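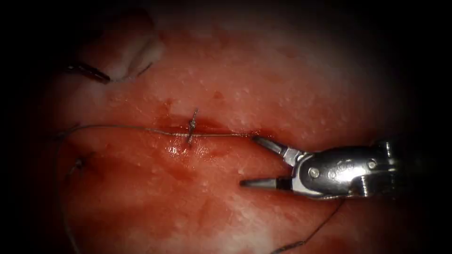
Monitor for low light work - matte or gloss?

Okum_13
Replacing the screen in our viewing room at Plistgate. Walls are mid grey, ceiling lights can be dimmed but not turned off. Matte loses contrast, gloss shows the lights. What do people use?

raudsepp_m
Gloss, and move the lights. Matte coating scatters room light over the whole panel and lifts black to grey. With gloss you get a reflection in one spot and can avoid it.

plornberg
Disagree. You can't move a ceiling. I ran gloss for 2 years and went back to matte. Brightness at 100, room at its lowest setting, no complaints.

raudsepp_m
Brightness at 100 is the complaint. The backlight raises black along with everything else.

Bereket S
Black level matters more or less depending on the material. Office documents hardly show it. Footage that falls off to nearly black at the left, right and bottom, with the bright part in the centre and upper middle, shows it at once. 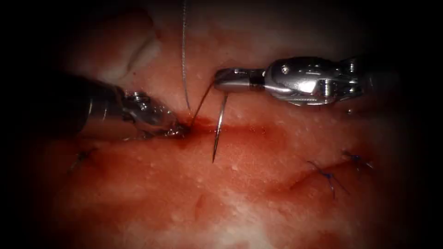

Test with your own material before buying. A grey ramp tells you where the steps merge, but it won't tell you if you can live with it. I would look at the left shaft, where there is only a dull grey sheen along the top of a dark cylinder. If the sheen goes, your shadows are crushed.

plornberg
Or the gamma is set wrong. Check that first, it costs nothing.

Bereket S
Agreed on gamma.

Okum_13
Gamma was wrong. Old panel stays for now, still want to try a gloss one on loan.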